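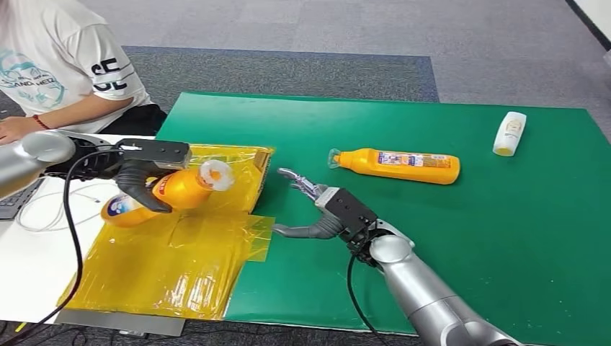
Thaddäus Fuchs says never lay a full bottle down in a parcel, whatever the cap's like, and I half agree with him but only half. Bottles on their sides are fine if the box is tight. It's the cap that lets you down, and the cap lets you down standing up as well.

So, the question for the thread. Sending a few bottles to my sister in November, mix of big plastic ones and one small cream. What's everyone using between bottle and box now? I've gone over to the yellow plastic sheet, scrunched up. Got a roll of it from Gisler when they were clearing the back shelves. Green mat on the table so nothing rolls off while I faff with the tape.

pitport_pam

----

Re: bottles in parcels
mossy_lane wrote:

Scrunched plastic is rubbish for heavy stuff, sorry. Goes flat. Fine when you close the lid, then it's a pancake and the bottles are knocking about. Paper every time. Brown paper, twisted not balled.

----

Re: bottles in parcels
oldkettle wrote:

depends on the plastic?? the thin crinkly sort holds its shape ok. The soft sort no. Which is yours pam

----

Re: bottles in parcels
pitport_pam wrote:

Crinkly. Creases stay in it. You can see through it a bit. Not bubble wrap, just sheet.

And Mossy I did try paper, last lot. One cap worked loose and the paper soaked up the lot and went to mush, and the box bottom went with it. Plastic at least keeps the mess in one place.

----

Re: bottles in parcels
mossy_lane wrote:

That's a bag problem not a padding problem. Bag each bottle. Zip bag, squeeze the air out, THEN pad. If you'd bagged it the paper would of been dry.

----

Re: bottles in parcels
Brigitta Reisinger wrote:

Agree on bags. I do this for the church fair parcels every year, 54 last time, three leaks and all three stayed in the bag. Order I go in:

cap off, bit of cling film over the neck, cap back on hard
tape round the cap, going the way it tightens
zip bag
wrap
into the box, labels facing up so whoever opens it can read them

Cling film is the one people skip. Don't skip it.

And small cream bottles, the tippy kind, I tuck down between two big ones. They don't want a corner. Corners get dropped on.

----

Re: bottles in parcels
dunnock wrote:

Tape round the cap leaves glue on a nice bottle. My mum complained. I use an elastic band and the bag.

----

Re: bottles in parcels
Brigitta Reisinger wrote:

Elastic band won't stop a cap turning. Masking tape then, comes off clean if they open it within the month. Or tell your mum to use a bit of cooking oil on a cloth.

----

Re: bottles in parcels
oldkettle wrote:

has anyone done upright v lying down propperly. I mean the same bottles. I always stand mine but the box has to be so tall and then the postage jumps

----

Re: bottles in parcels
pitport_pam wrote:

That's my whole point re Thaddäus. He stands everything. Tall box, dearer, and the man who brings ours puts it down on whatever side suits him. It'll be on its side by Hiltatby anyway. May as well pack it for lying down.

----

Re: bottles in parcels
T. Fuchs wrote:

I was told I was being discussed.

I did not say never. I said never a FULL bottle. If there is a gap at the top the stuff sloshes, if there's no gap then a warm van pushes it out past the cap. Standing up it pushes air first. Lying down it pushes the contents. That's all it is. Half used ones I lay down myself.

Also pam's caps all point different ways. Put them all at one end and mark that end UP on the outside. Then you've got a chance if anyone bothers to read it.

----

Re: bottles in parcels
pitport_pam wrote:

Hello Thaddäus. I've had UP on boxes and had them come upside down with the arrow pointing at the doorstep. But ok caps one end, I can do that. I alternate them so they nest, is why.

----

Re: bottles in parcels
mossy_lane wrote:

Nesting is right for weight. Caps one end makes the box lopsided and then it gets dropped on the heavy end. Here I'm with Pam, first time for everything

----

Re: bottles in parcels
T. Fuchs wrote:

With a few bottles it makes no difference to the weight. With 16 perhaps.

----

Re: bottles in parcels
dunnock wrote:

can we talk about boxes, I keep buying the Jostance ones in the flat pack and the bottoms go soft. Single wall. Had one give way in the porch. Are the double wall worth it? dearer by a fair bit

----

Re: bottles in parcels
Brigitta Reisinger wrote:

Yes for anything liquid. Or put a second piece of card flat in the bottom, cut from an old box. I line the inside with a sheet as well, Pam's yellow stuff would do it. Run it up over the edges of the box and fold it back in over the top before you shut the flaps. Then you've a sort of tray and it doesn't matter as much about the card.

----

Re: bottles in parcels
pitport_pam wrote:

Oh that's good. Lining it instead of stuffing it. I've enough on the roll for both. Might do line with plastic and pad with paper and then everybody can be cross with me.

----

Re: bottles in parcels
mossy_lane wrote:

Paper on the inside, bags on the bottles. I'll allow it.

----

Re: bottles in parcels
oldkettle wrote:

still dont know if I should stand mine up

----

Re: bottles in parcels
T. Fuchs wrote:

Are they full?

----

Re: bottles in parcels
oldkettle wrote:

one is. other two have been started

----

Re: bottles in parcels
T. Fuchs wrote:

Then stand the one. Cling film on all of them, Brigitta is correct about that. And leave it overnight on its side on some newspaper before you post it, check in the morning.

----

Re: bottles in parcels
dunnock wrote:

I give mine 6 hours on the draining board upside down. If it's going to go it goes by then. Off to look for masking tape

----

Print this thread
E-mail this thread to a friend

Related threads
Getting parcel tape off a varnished table
Jostance flat pack boxes, which size for jars?
Best mat for a wrapping table (non slip)
Posting soap in hot weather
Gisler back shelf clearance, anyone been?
Last posting from Pitport, what time do they collect

Contact the moderators | Copyright remains with the posters | Back to top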